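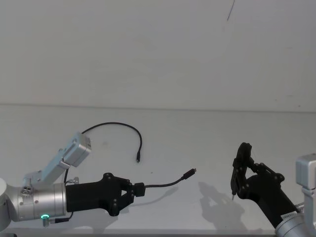
Short USB cable

A short USB cable (also patch lead, stub cable or pigtail) is a cable for data and power which is made much shorter than the usual cable sold with a telephone or a printer. It has a connector on each end and only a small piece of wire between them. The name has no exact definition, and the length at which a cable stops to be called short is different from one seller to another.

Construction

The wire consists of several thin copper conductors inside a common jacket. In the simple type there are four conductors: two carry the power and two carry the data. Many cables have also a shield of foil or braid, which protects the signal from outside noise. The jacket is most often black or white and is made of a soft plastic. Some makers cover it with woven textile.

At each end the conductors are joined to a connector. The metal shell of the connector goes into the port, and the plastic part behind it, called the overmold, is the part held by the fingers. Between the overmold and the wire there is usually a strain relief, a flexible collar that spreads the bending over a longer distance. On a very short cable the two strain reliefs can take up a large share of the total length, so that the cable feels stiff and keeps its own curve.

Types

The two ends may be of the same kind or of different kinds. Cables with a plug on one end and a socket on the other are called extension cables, and they are used when a port is placed too deep or too close to its neighbor. Cables that change one connector shape into another are often sold as adapters. A third group is the charging cable, which in its cheapest form has only the power conductors and can not transfer files.

Use

Short cables are common in places where the two devices stay next to each other, for example between a power bank and a telephone, between a computer and an external drive, or inside a cabinet. They leave no loops on the table and lose less voltage than long cables of the same thickness. Their weak side is the lack of slack. If one device is moved, the pull goes directly to the port, and a heavy plug hanging in the air can slowly loosen a worn socket.

Handling and storage

A cable should be pulled out by the overmold and never by the wire. Before insertion the plug is held in line with the port. The older flat plug, type A, enters in one position only, while type C can be inserted either way up.

For storage, short cables do not need to be wound. They are commonly kept straight in a drawer or a flat box, sorted by connector. In the handbook Small Cables at Home (Plevau, March 2018), Ustyna Didenko recommends a label on every cable that carries power only. Roksolana Antoniuk, who described the sorting of 600 donated cables at the Tarus repair room, preferred a piece of colored tape near one end, as paper labels were lost from the shortest pieces.

See also

Extension cable
Strain relief
Cable tie
Power bank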